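The town of Plirkley has a plan for 2035, and like all town plans it contains a bench. I have nothing against benches. I have sat through 46 pages of this one's feasibility study, mostly on a kitchen chair, and I remain in favor.

My quarrel is with the armrest in the middle. It's there, says the study, "to support a range of seating styles." I know of two, and it rules out one of them. My grandmother napped on the old bench every October until her knees gave out, and commerce in Plirkley somehow survived.

For the price of the study we could have bought 43 plain benches and let people lie down on them. I'd gladly give up my turn.

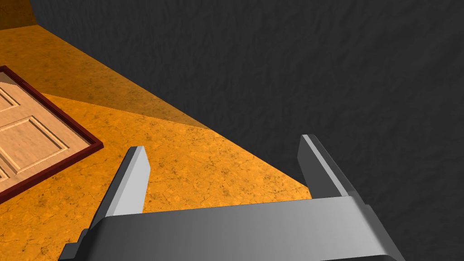
*Gray on gray, computer rendering.*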